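## Keeping a small bathroom sweet through a humid summer

We moved up to Banthorpe for the warmth, and my goodness, we got it! What I hadn't reckoned on was the damp. By December the towels never quite dry, the grout goes a funny colour and there's a smell in the linen cupboard that I can only call "old raincoat". So these are the things I do now, in no particular order, and please forgive me if I wander a bit (I've had a lot of tea this morning).

Towels first. Hang them by the long edge, spread right out, and don't double them over on a hook however nice the hook is. I gave up fabric softener as well. It leaves a coating on the loops and the water just slides about on your skin. Half a cup of white vinegar in the rinse does the job, and no, you don't smell like a chip shop afterwards.

For the grout I make a paste of bicarb and a little water, leave it on while I do the beds, then go over it with an old toothbrush. Keep that one well away from the brushes people put in their mouths! Mine lives under the laundry tub with a band of red tape around the handle. Don't use vinegar on marble or any other natural stone, it'll dull the polish. A drop of dish soap in warm water is plenty there.
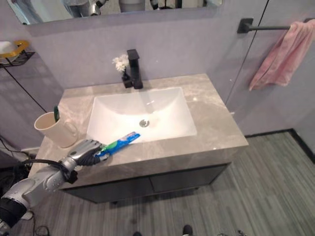
*Sebastião Lins*

Drains are my other hobby horse. Every couple of weeks I lift whatever lifts, hook out the hair with a bit of bent wire, and pour down a kettle of hot tap water (not boiling, if you've got plastic pipes) with a squirt of detergent. My sister in Gistmont swears by crystals from the hardware shop, but they make my eyes stream and I'd sooner use the wire.

Toothbrush cups grow a nasty pink film at the bottom if you let them. Tip the water out each night and give the cup a proper hot wash with the dishes, more than once a week when it's sticky out.

And the linen cupboard! Leave the door ajar on dry days, and put two or three sticks of blackboard chalk in an old sock on the bottom shelf. They soak up a surprising amount. When they feel clammy, sun them on the windowsill and put them back.

Next time I'll get to shower curtains, and the mould on the ceiling above ours, which I'm still fighting.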